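Anyone else cleaning aluminum plates at home?

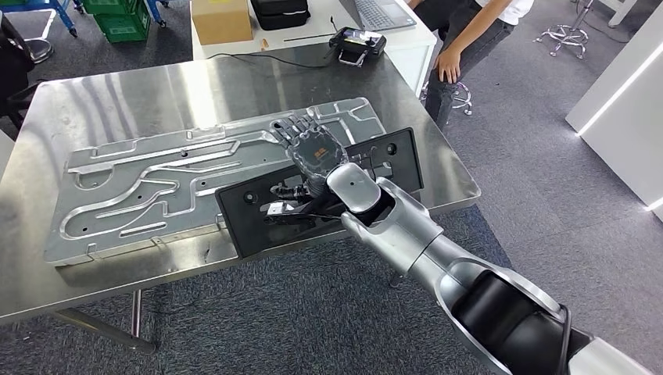 Silver plate with the black panel overlapping it, on the steel table.

**grerau_mike23**
I've been using plain dish soap and warm water on mine - then a soft towel. Paid 23 bucks for a bottle of Fluklow once and couldn't see any difference.

**tinbucket**
Gotta disagree, Fluklow gets into the grooves way better than soap does. I just use less than the label says.

**grerau_mike23**
Maybe on greasy stuff! Mine only get dusty.

**oldshopcat**
Soap for me too, but an old toothbrush in the channels. And skip the steel wool, I ruined a nice one in December :(

**tinbucket**
Ouch. OK, toothbrush I can agree on.

4 comments · 11 shares
© Festthorpe Shop Forum | Contact | Back to top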